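Search this site Search Menu Close

About Vikano

By Ya-wen Su
Updated November

Vikano is a computer repair school and parts shop in the Markolura building. We teach adults to fix, upgrade and look after desktop machines, and we sell used parts at the front counter. Su-chen Chow and Shahram Zamani opened it with 2 workbenches and a phone line. The phone line is still the best way to reach us before 10 a.m.

The full course is 60 hours long. Most people take it in the evening, after work, and finish in one winter. A class has no more than 12 seats, and you don't need any background. Bring reading glasses if you use them.

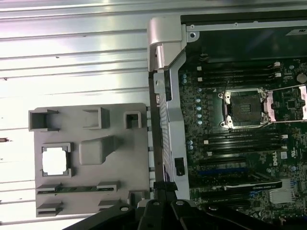
What we teach

The first weeks cover safe handling, power supplies and memory. Processors and boards come next, then storage, then a long unit on finding faults. We spend more time on fault finding than most schools do — it is the part of the trade that customers pay for. Students also learn to write a repair ticket and give a price over the phone.

Grekilus, our low-cost repair desk, is open to anyone in the neighborhood. The bench fee is $30, and parts are extra. Students in their second term do the work and an instructor signs off on it. Last year the desk closed 258 tickets, most of them for older office computers.

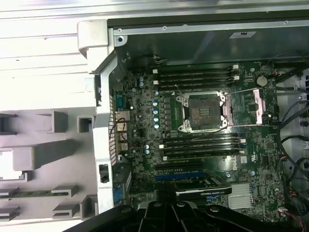 Yen-ting Chuang wrote to us after the spring course that the fault finding unit was slow going and she would have liked it split in two, but that she now fixes every computer in her office and has stopped calling the service company. We have since split the unit.

Ho-yin Chow runs the parts counter and answers questions about stock. To join a class, leave your name at the counter or call before the term starts. Fees can be paid in two parts.

14 shares 3 comments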